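Flat die-cut boxes: which way should the grain run, and how do I stop the flaps springing open?

Posted by Presanell, 17 February 2021

I pack small glass parts for mail order in one-piece folding cartons. I used to buy them from Coser, already glued. In May I switched to flat blanks from Baert, and I now fold them by hand. The end flaps will not stay down. After an hour or so they have lifted by 5 mm and the lid no longer sits flush. The score lines look clean. I have tried folding each flap past 90 degrees first, which helps a little. Storage is an unheated room at 50 percent humidity. Is this a grain problem, a scoring problem, or just cheap board? I have more than 60 bundles left and would like to use them.

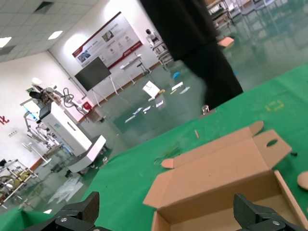
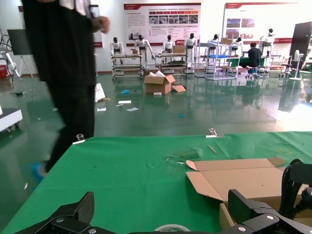
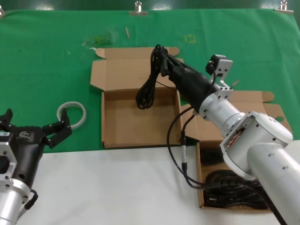
Green work surface in all three; cardboard box in each one.

Tuva Amundsen

Check the grain before anything else. Cut a square from a spare blank and bend it gently in both directions. The direction with less resistance is parallel to the grain. A fold made across the grain pushes back harder and needs a deeper score. On many blanks two of the four main folds run across it whatever you do, so the die maker has to compensate – wider channel, slightly higher rule. If only the end flaps lift, that is probably what you have.

For the stock on hand:
Run a bone folder along each score from the inside face.
Fold to 180 degrees, hold for a few seconds, release.
Assemble at once and keep the box under a flat weight overnight.

Do not wet the score. It relaxes the fibers but the panel next to it will cockle. On the next order, ask for the grain direction in writing and request a sample cut from the same board.

Zeltbridge

Just tape them. I did 1,631 boxes last year with paper tape across the end and had no returns.

Presanell

Bend test done. The end flaps do fold across the grain. The weight overnight took most of the lift out – under 1 mm on the boxes I measured this morning. I will tape the rest.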